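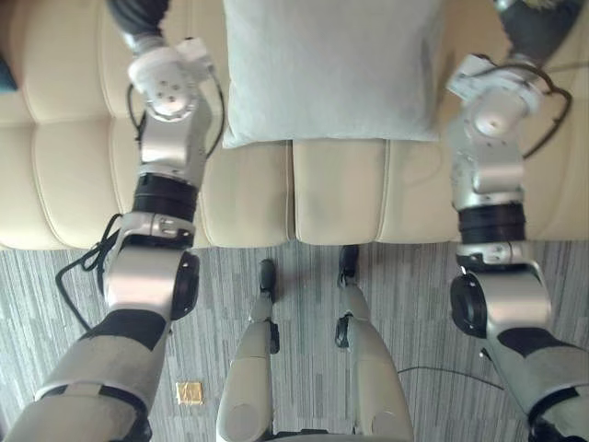 Frequently Asked Questions

Welcome to the Rirnbridge Mini Golf and Games Barn questions page! We get a lot of lovely phone calls at the front desk, and while we're always happy to have a chat, you may find it quicker to have a look through these first.

When are you open?

We're open every day of the school holidays from ten in the morning. In term time we run Thursday to Sunday, with late nights on Friday and Saturday when the course lights go on and the whole place looks rather magical. The autumn timetable starts on 11th March and carries us through to the end of April, when we shut for a short while to re-lay the greens on the back nine.

Do I need to book?

For the mini golf, no, just turn up and grab a putter. On wet weekends the Games Barn does fill up quickly (everyone has the same idea at the same moment), so if you've driven a fair way it's worth booking a session online the night before. Groups of more than eight should always book, please, so we can space you out and you're not stuck behind another big mob at the windmill.

How long does a round take?

Most families get around the eighteen holes in an hour or so. Little ones who like to stop and look at the ducks will take longer, and that's perfectly fine – let faster groups play through and enjoy yourselves.

Which course should we choose?

There are two. Su is the gentle one, mostly flat, with wide paths that suit prams and wheelchairs all the way to the final hole. Loten is the hilly one, with the creek crossing, the tunnel and 61 steps if you go the long way up to the lookout. Older kids nearly always want Loten. Grandparents are welcome to sit it out on the café verandah with a cuppa and watch the carnage from there.

Is there a height or age limit?

Not for golf. For the bumper boats, children need to be at least 4 years old and have an adult in the boat with them until they can reach the pedal comfortably. The climbing nets are for kids in socks only, and yes, that includes dads. If you've forgotten yours we sell them at the counter.

What is a Suken card?

Suken is our points card. You load it with credit at the desk or at the machines beside the air hockey, tap it to play, and your prize points are stored on it as you go. A card never expires, so if you find one down the back of a drawer bring it in and we'll check the balance for you. The favourite prize at the moment is the giant plush wombat, and he'll set you back 560 points. Points can be pooled between brothers and sisters, as long as everyone is standing at the prize counter and agrees to it!

I've lost my card. Can I get my points back?

If you registered it, yes. Tell us the name and email address you used and we'll move everything across to a new one. We can't trace a card that was never registered, sorry, so do take the minute to fill in the form when you buy it.

Can we have a birthday party here?

We'd love that. Parties run for two hours and include a round on either course, a table in the Barn, hot chips, cordial and an ice cream each. You're welcome to bring your own cake, and we'll look after it in the fridge. Joaquín Benítez organises all our parties and will ring you a few days ahead to go over numbers and allergies. Tell him early on if anyone is coeliac, as the kitchen likes a bit of notice.

What happens if it rains?

We play on through drizzle and have umbrellas to borrow. If there's lightning we clear both courses, and you'll be given a rain pass to come back and start your round again another day. The passes are good for a year.

Where do we park?

There are two car parks, and parking is free in both. The lower one is closer to the entrance but the upper one has more shade, and your seatbelt buckles will thank you in the hot weather. If you're coming by bus, the 438 stops right outside the gate.

Can I bring the dog?

Dogs on leads are welcome on Loten and on the verandah. Water bowls are by the putter shed. We can't have them in the Games Barn, apart from assistance dogs, who may go anywhere they please.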